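Limton hall replaces table coverings and revises clear-down procedure

4/18/18

The community hall at Limton has completed the re-covering of its large activity tables and issued a revised clear-down procedure for groups using the main room. The work was carried out by Waweru, a contract upholstery firm from Clerilthorpe, at a cost of $2000 including removal of the old vinyl.

The previous surface had been in place for 19 years. According to the hall's facilities coordinator, Jitendra Rawat, it had lifted at the corners and could no longer be wiped clean along the seams. Sheet laminate was considered and rejected on grounds of noise. The room is used in the mornings by a playgroup and in the evenings by card players and a model-making club, and hard tops had generated regular complaints from the adjoining meeting room.

The replacement is a short-pile fabric in blue-grey, bonded directly to the existing boards with a water-based contact adhesive. The pile is dense enough to stop small items from rolling but holds dry debris such as crumbs, paper fibre and thread. Liquids must be blotted at once. Rubbing drives moisture into the backing and may soften the bond.

For this reason the old instruction to "wipe down after use" has been withdrawn. Under the new procedure, each group clears its table in a fixed order. Food containers and drinks come off first, with lids on. Used tissues and wrappers go into the general waste bin by the door. Packaged goods and jars are returned to the cupboard or taken home. The surface is then brushed with a small hand brush, working in one direction from the back edge to the front, and the sweepings are collected in a dustpan.
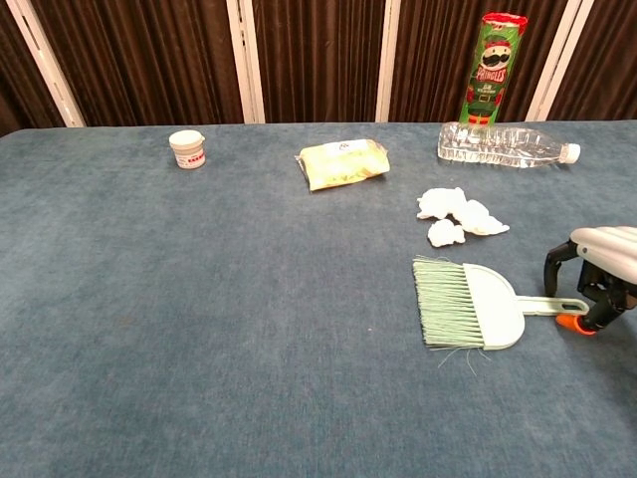
Brushing against the pile does no damage, but it leaves darker and lighter patches that can be mistaken for staining. The coordinator asks that groups check a suspected mark by brushing it the other way before reporting it. Two reports received in the first week of April were closed on this basis with no treatment required.

Sprays, solvent cleaners and steam are not permitted on the new surface. A spill that cannot be lifted with plain tissue or a dry cloth should be left and entered in the book at the front desk, with the time and the substance if known. Waweru will attend to stains under the terms of a 2-year maintenance agreement. Scorching, cuts and adhesive residue are excluded from the agreement and will be charged to the hirer.

Dzifa Quartey, who coordinates the evening bookings, said the change in order had shortened the handover between groups. "People used to wipe around whatever was sitting there," she said. "Once the bottles and cans are off, the brushing is quick. The slow part is finding out who left the jar behind."

Unclaimed items will be held for one month in a labelled tub under the front counter. Opened food will be discarded the same evening, including snack tubes and bottled drinks. Sealed items in their original wrapping will be held with other lost property. Medicines and anything with an unreadable label will not be stored and should be handed directly to staff.

The hall recorded almost 260 bookings of the main room last year. Hire rates are unchanged. Groups bringing their own table protectors may continue to use them, provided the underside is smooth. Rubber-backed mats are excluded, as the backing can mark the pile and transfer colour under load.

The same fabric has been specified for the smaller folding tables at the Bukelholm annexe. That work is on hold until the hinges have been inspected, and the annexe tables should be cleaned with a damp cloth in the usual way until further notice. A printed copy of the clear-down procedure is available from the front desk at Limton, along with replacement hand brushes. Brushes should be knocked out over the bin after use and hung by the handle with the bristles clear of the wall.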